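Flundside workshop notebook, October
Spare bedroom, started after lunch, finished 4 pm
Written up by Amna, additions from Danish at the end

Good session! I have wanted to try laying out on a bed ever since Wajid said the trestle was wrong for small mixed things, and he was right, I'll say so in ink. On the trestle everything rolls or slides into its neighbour and you end up lining it up in rows like a shop. On a bedspread things sink in a touch and stay put, and you can lean right over them from the foot end without your hips hitting an edge.

We used the white spread with the grey and pale lavender leaves and flowers. I had argued for the plain navy one. My worry was that the pattern would swallow the small stuff, and for pale things it does a bit (see below), but anything dark or bright sits beautifully on it. The red package can be found from the doorway. So can the plush toy with the magenta-pink hat or hood, it's impossible to lose, and Danish wants one in every layout from now on as a sort of landmark. I am with him.

What I was less sure of was the black box. Its sides are very dark and they don't give you much to go on, so you see a black block first and work out which way it's facing second. Try it nearer the window next time, or turn it. The round black containers are black too but behave quite differently, because of the printed labels on the sides. Your eye goes straight to the label. I put them one below another in a short column, and I think I like them better that way than spread out, they read as a family.

White box: the one that made me think. Plain, square, no lettering I could use, on a mostly white ground. In a corner it would have vanished. In the middle of the group, with other things round it, it's fine. The pink piece standing just to the right of it helps a lot. Wajid's rule from the Marchetti job was always to put a pale thing next to a coloured thing, and I used to think that was fussy. Taking it back.

Bits to remember:

Smooth the spread from the centre out, then leave it alone. I kept fiddling and made new ridges each time.
Scatter first, adjust after. When I placed things carefully one at a time the whole lot looked arranged. Tipping them out and moving only what overlapped was much nicer.
Keep the tall and the flat mixed up. All the flat things together makes a dead patch.
Shoes off. My fault.

Register: the Ponder list stands at 2,419 entries, and more than 500 still have only "misc small" as a type, which is no help to anybody trying to pull a mixed group in a hurry. I'd love to get through the toys and the toiletries-sized things before the Flakavham boxes arrive. Leopold has offered two afternoons. Vaughn wants colour as its own column and after today I am completely converted, it is the first thing I reached for every time.

From Danish: agree on nearly all of it. I'd keep the leaf print for good, the larger pink and grey flowers make it easy to say where something was ("by the big flower") when you are putting a layout back. Don't agree about the column of round ones, I'd have one stray. Also we need a second coloured tall thing, the pink one is doing a lot of work.

Next time: same spread, same group, black box turned, and I'll let Danish have his stray. 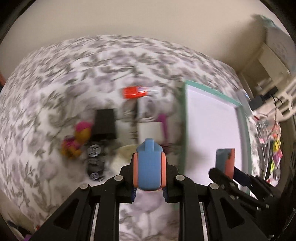 Photo: Flundside workshop / A. Sandhu

Group as it stood on the spread. A.S.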